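3.2 Packages with a window

The second group in our study is the packages which let the customer see a part of the food. In the home survey we asked 26 households to keep a list of all dry food that stands in the open in the kitchen, on the counter or on a shelf, and not behind a door. The lists gave 2796 entries in total. Of these, 1255 entries were packages with some transparent part, and this was more than we expected before the survey started in April.

We use the word "window" in a wide meaning. It can be a small clear panel in a printed bag, but also a whole upper half of the bag that has no print. Kazmi and Siddiqui checked the entries separately and then compared their lists. When they did not agree, Satti made the decision. Most of the disagreement was about bags where the plastic is colored but the light still passes through it. We decided to count such bags as window packages, because the households also described them in this way.

Two points came back many times in the interviews. The first one is the level of the food. People told us that they look at the window to know if they must buy more, and they do not read the weight on the back. One man in the Aranda group said that he never opens a bag to check it. The second point is the side from which the bag is seen. The producer designs the front, but at home the bag is often turned, and then only a narrow strip of the color is visible to the person who cooks. For this reason we looked at the packages also from the side (Figure 4).

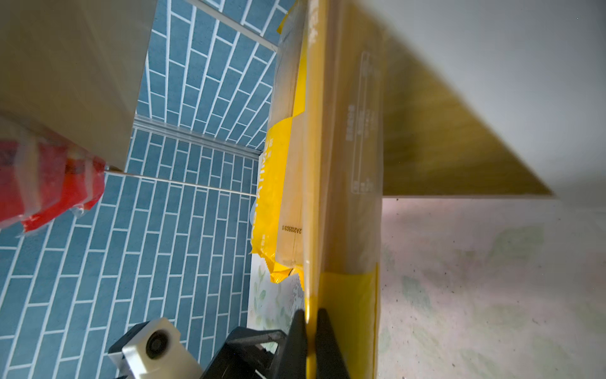 Figure 4. Tall yellow package seen from its narrow side, with a second yellow bag behind it. The upper part of the second bag is translucent and shows beige contents; the lower part is bright yellow with white lettering. Blue wall tiles at left.

3.3 Color and the place in the kitchen

For the color we used a simple scale with 10 names, which was prepared by Karras for the earlier Fumlow survey. Each household chose one name for each package. We did not correct their choice, even when two persons in the same home gave different names to the same bag.

Yellow was chosen very often for pasta and for snacks, and this made a practical problem. Several people said that they take the wrong bag when both stand in one row. Simões proposed to note also the neighbor of each package, and we added this column to the form before the visits in Brollgate. The households in the first visits were asked again by telephone, so the column is complete for all of them.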